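Ticket 266 - label printer at the Rivville office keeps skipping labels

Opened by: Morag Leckie
Status: waiting on parts

**9:10 am** - Morag called me first thing. The label printer by the mail counter prints one good label, then spits out two blanks, then prints the next one half an inch too low. She has 2,000 address labels to get out for the spring mailing (lucky her!) so I bumped this up the list.

**9:40 am** - Tried the easy stuff over the phone. Power off, count to 30, power on. Same thing. Had her hold the feed button to run the calibration and it rolled out a whole foot of blanks before it stopped. So it can't find the gap between labels, which smells like a dirty sensor or the wrong label size to me.

**11:15 am** - Drove over. Kirsty Rennie had loaded a new roll from the Pliltville stockroom, and those are a different height from the old ones - the driver was still set for the old size. Fixed that under Printing Preferences, and also on Kenneth Tosh's PC, where somebody had saved the wrong size as the default. Test page looked great. I got a little too happy about that.

**1:30 pm** - Skipping again after 66 labels, grr. Opened it up and the gap sensor had a nice smear of glue on it. Cleaned it with a swab and alcohol and let it dry. It's better, but it still drifts low toward the end of a run. The roller feels shiny and slick to me, so I've ordered a new one.

What's left:

1. Swap the roller when it gets here. Fergus Kinnear has the small Torx set, and I'd like it back on my bench first.
2. Get the box with the rest of the old labels and run the mailing on those for now. 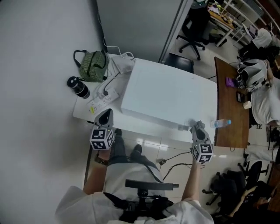 3. Delete the extra copy of the printer in Windows. There are two with nearly the same name and Morag's PC keeps picking the dead one.
4. Run a long test, 266 labels or more, before I close this out.

Morag, if it starts skipping before the roller comes in, please don't pull the labels out backward! Cut the roll behind the printer and feed the loose piece out the front. Leave me a note on the ticket and I'll swing by after lunch.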